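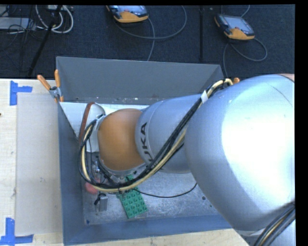
Orange joint, grey-blue bin, pale wooden table.

I own 402 square feet of kitchen-and-hallway linoleum, and until December I had never given it a kind thought. It came with the house, in a pattern the listing called "stone" and my sister called "lunch meat." The plan was to rip it up and find oak. Everybody on the internet finds oak.

I found more linoleum. Under that, a layer of black paper, and under that, particleboard, which is what you get when you put salad dressing on sawdust and wait forty years. I sat on an upturned bucket for a while and ate a granola bar.

So, quotes. The showroom in Elthorpe wanted to sell me something named Pinddale, a gray plank with the warmth of a dentist's parking lot. Manríquez, the flooring place by the bus depot, said they could do real cork over new subfloor for $1220 in labor if I did the tearing out myself. I said yes before I had thought very hard about the words "tearing out."

It took 3 weekends. I learned that staples breed at night. I learned that a floor scraper has a right way up and that I had been using the other one. The hallway came away in big satisfying sheets – the kitchen came away in pieces the size of a cracker, and every one of them wanted to discuss it first.

By that last Friday I had filled every trash can I own and one belonging to the neighbors, who were decent about it. The guys came at seven in the morning, looked at my subfloor, looked at each other and asked if I had done it with a spoon.

The cork is down now. It's soft, it's quiet, and the dog has stopped skidding into the fridge, though I think she misses it. I kept 100 staples in a jam jar. The upstairs bathroom is next, and the tub is from Murnirico, wherever that is, and weighs as much as a piano.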